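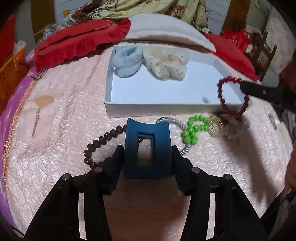
Issue 62, page 6

Recording a Sorting Task with Hand-Held Grippers
Student Robotics Program, Pleltham

Students in the second-semester group are asked to complete one home recording before the workshop on 20th April. The task is to place small accessories in an open box using both grippers. Please read the instructions through to the end before collecting your equipment.

Choosing the items

Select items that differ in size and stiffness. Hair claw clips, fabric scrunchies, braided hair ties, beaded bracelets and a ring make a suitable set. A thin chain may be included, but students who have not used the grippers before should leave chains for a later session. Do not use anything valuable or fragile.

Preparing the surface

A bed, table or desk is acceptable. On a quilted bedspread, smooth out any large folds and spread the items so that the fingers can close on each one separately. Place a low-walled box at the far side of the items, within reach of both hands. Other household objects may remain in the background.

Recording

1. Check that the finger linkages on each gripper open and close freely. Tighten any loose screw before you begin.
2. Start the Grinow recorder and hold both grippers still above the surface until the indicator is steady.
3. Close the fingers on the first item. Hold a claw clip upright by its sides. Lift a bracelet by the strand and let it hang.
4. Carry the item over the wall of the box and lower it to the floor of the box before opening the fingers. Items should not be dropped from a height.
5. Continue until the surface in front of the box is clear. The two grippers may work at the same time, provided they do not touch.
6. Stop the recorder, return the items to the surface in a new arrangement, and repeat.

If an item slips, pick it up again and carry on. Recoveries of this kind are useful to the group and should be kept. A recording should be discarded only if the recorder stops or an item falls to the floor of the room.

Submitting your work

Name each file with your student number and the word Sunel, followed by the number of the attempt. Upload the files to the Kandpal folder and complete the log sheet, noting the surface used and the items selected. The shared collection has held 2,801 recordings since January, and files without a log entry cannot be added to it.

Grippers must be returned in their cases with the charging cable. Questions about the task or the loan of equipment should be addressed to Monique Masson, program coordinator.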